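# Sorting clothes into woven shopping bags

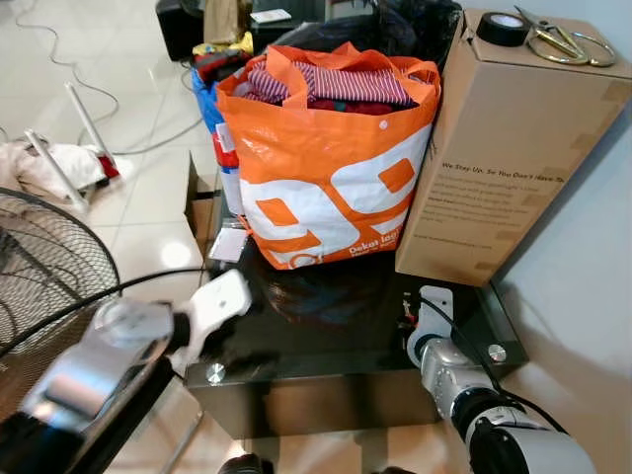

*M. Stankevičius, workshop and household notes, Gilthorpe*

Woven shopping bags suit knitwear and T-shirts. Fill to 3 cm below the rim, heavy items first, then fold the handles in over the load. Fasten the snap if the bag has one.

Glass tables scratch — lift bags, don't drag them. Keep tape and scissors on top of a closed carton, clear of the clothes.

Cartons take coats and bedding. Tape the base seam twice and stop at 17 kg.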